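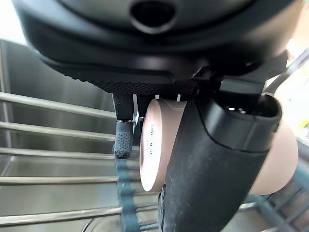 Copa Clundance

La Copa Clundance es un torneo femenino de fútbol para clubes no profesionales, que se disputa cada año en la ciudad de Wetine. Participan ocho equipos, repartidos en dos grupos de cuatro, y los dos primeros de cada grupo pasan a las semifinales.

Historia

El torneo nació por iniciativa de la exdefensora Anahera Rewi, que buscaba un campeonato corto para los clubes sin plaza en la liga regional. La primera edición se jugó en un solo campo, con 142 jugadoras inscritas y sin gradas para el público. En la segunda edición se añadió el partido por el tercer puesto, que todavía se mantiene.

Durante varios años la final se jugó en noviembre, pero las lluvias obligaron a suspenderla dos veces y la organización decidió adelantarla. La final del 26 de octubre de 2024 enfrentó al Bright y al Clorkov. Ganó el Clorkov por 2 a 1, con un gol de Manaia Lowther en el minuto 67. Asistieron 1197 espectadores, la cifra más alta del torneo hasta esa fecha. 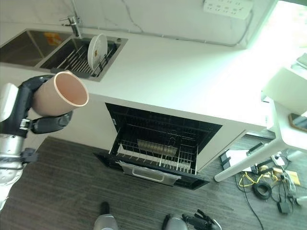

Formato

Cada equipo juega tres partidos en la fase de grupos. En caso de empate a puntos se considera primero el resultado entre los equipos implicados, y después la diferencia de goles. Las semifinales y la final se juegan a partido único — si hay empate, se pasa directamente a los penaltis, sin prórroga.

Las plantillas pueden tener hasta veinte jugadoras. Se permiten cinco cambios por partido.

Sede

Todos los encuentros se celebran en el Campo Municipal de Wetine, de césped artificial. La grada principal tiene capacidad para unas 600 personas sentadas; el resto del público sigue los partidos de pie, detrás de la valla del lado norte.

Véase también
Liga regional femenina de Wetine
Clorkov (sección femenina)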